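Home | Collections | Grisgate Voices | Download | Contact

# Grisgate Voices

Grisgate Voices is a set of spoken memories from older people in and around the town of Grisgate, recorded at kitchen tables, in the back room of the library and (twice) on a bench outside the bakery. There are 30 interviews with 23 speakers, every one of them typed up in full. If you like hearing how people got to school, what they ate when money was short, or who was courting whom at the mill dances, you are going to have a wonderful time in these files!

This README covers what's in the folder, how the transcripts were made, and what we'd ask of you if you use them.

## What you get

- `audio/` has one WAV file per interview, named by speaker code and session
- `transcripts/` has matching plain text files, UTF-8
- `speakers.csv` lists speaker code, decade of birth, childhood street and main line of work
- `topics.csv` has start and end times for each stretch of talk on a topic
- `glossary.md` explains local words, shop names and nicknames
- `CHANGES.md` is the running list of fixes

Some people sat down with us more than once, so a speaker code can show up in several file names. `P07_s1` and `P07_s2` are the same person in different sessions. Please read them in order if you can. P07 leaves a story about a runaway milk wagon hanging at the end of the first session and picks it up again, without any warning, well into the second.

## How it started

Latrice Dvorak was writing birthday pieces for the town newsletter and kept coming home with far more than would fit. A short notice with a cake and a list of grandchildren takes up a couple of inches of newsprint, and her notebook would be full. She started bringing a recorder along. Vaughn Thibodeaux offered to type up the first few, got hooked, and built the folder layout and the topic index that you see now.

The questions were kept loose. Latrice opened with "Where did you live when you were small?" and mostly followed along from there. The full prompt sheet has 11 questions on it, and I don't think any interview gets through them all. P03 answers the first one for most of an hour, covering every house on Ferreira Street from the corner to the river, and it's one of the best recordings in the set.

## Topics

Topic labels are in `topics.csv`. The ones with the most talk under them are school, food, work, weather, weddings and the Plaleck mill. The mill comes up nearly everywhere. Even people who never worked there remember the whistle, and several of them do an impression of it. (Turn your headphones down for P12.)

Labels can overlap. A story about a wedding lunch held in the mill canteen gets `weddings`, `food` and `mill`, all with the same times. We chose to be generous with labels, so filter on more than one if you want a tight selection.

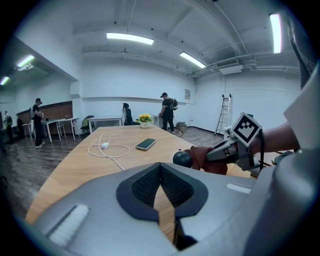 *Page last changed: September, by vthibodeaux*

## Transcripts

Everything was typed by ear and then checked by a second person against the sound. We kept the words as spoken. If somebody says "them days" or "he were stood there," that's what the transcript says. Laughter is marked `[laughs]`, long silences are marked `[pause]`, and anything we couldn't make out is `[unclear]`. Place names we couldn't confirm have a question mark after them in square brackets, like this: `Hobb's Yard [?]`.

Times are given at the start of each turn, as minutes and seconds. They're good enough to find your spot, but please don't use them for close work on speech timing.

The text was lined up with the sound using Cosis, a small script that lives in `tools/`. It needs nothing beyond a standard Python install. Run it from the top folder:

 python tools/cosis.py transcripts/P03_s1.txt audio/P03_s1.wav

It prints each turn with its start time and stops if it finds a turn with no time at all.

## Dates and facts inside the stories

These are memories, and we left them alone. Two sisters, P15 and P16, give different years for the same flood and each is completely sure. One speaker has her father opening the shop before he was old enough to leave school. We haven't corrected any of it in the transcripts. Where the newsletter's back issues gave us a firm date, it's in `glossary.md` under the name of the event.

So please don't cite a transcript as proof of when something happened. Do cite it for how it's remembered!

## Permission and privacy

Each speaker agreed to be recorded and to have the interview shared under a code. Names of living relatives and neighbors have been replaced with `[name]` in the text and covered by a short tone in the audio. Street names stay in. A few passages were taken out at a speaker's request, and those places are marked `[removed]`.

Please don't try to work out who anybody is. In a town this size you might manage it, and we're asking you kindly to leave it be. If a speaker or a family member asks for an interview to come down, it comes down in the next version and gets a line in `CHANGES.md`.

## Using it

Classroom use, family history, local radio, language study, plays, quilts, whatever you like, as long as it's not for sale and you credit "Grisgate Voices." A fourth grade class has already turned P09's story about the escaped pigs into a puppet show, and we were delighted.

Don't use the recordings to copy anyone's voice. That was a promise made to every speaker.

## Known problems

- P05_s1 has a refrigerator humming all the way through
- P11_s2 starts late, with the first question missing
- P18_s1 has a parrot in it, and the parrot's turns are not transcribed
- `speakers.csv` lists P20 under two lines of work, separated by a slash, which trips up some spreadsheet imports
- The glossary entry for "snap tin" is still a stub

## Sending fixes

Found a wrong word? Write to Latrice or Vaughn through the contact page with the file name and the time, and tell us what you hear. Local ears are especially welcome for the `[unclear]` spots. Corrections go out in batches, and everyone who sends one gets listed in `CHANGES.md` unless they'd like to be left out.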